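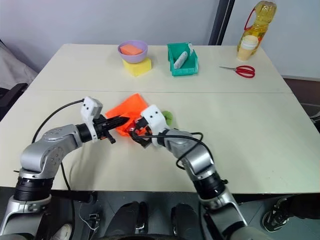

Cleaning cloths are the cheapest item in the Trosum supply room and the one most often replaced. The supervisor who runs it for Vermeulen, a contract kitchen cleaner, keeps 300 in rotation and sorts them by color.

"Orange is for tables and nothing else," she said. "If it touches a floor, it goes in the trash."

Her method starts with folding. A cloth is halved twice, which gives eight clean faces, and each face is used once. "Bunched up, you get one dirty lump and you spread grease around," she said. Oil spills get a dry cloth first, then detergent, then a sponge.

Seams between tabletops take longer than the tops themselves. She has staff run a folded edge along the joint at the end of each shift, before 5 p.m.

Cloths are washed hot, without softener. "Softener coats the fiber and it stops picking up water," she said. She retires a batch after 12 weeks.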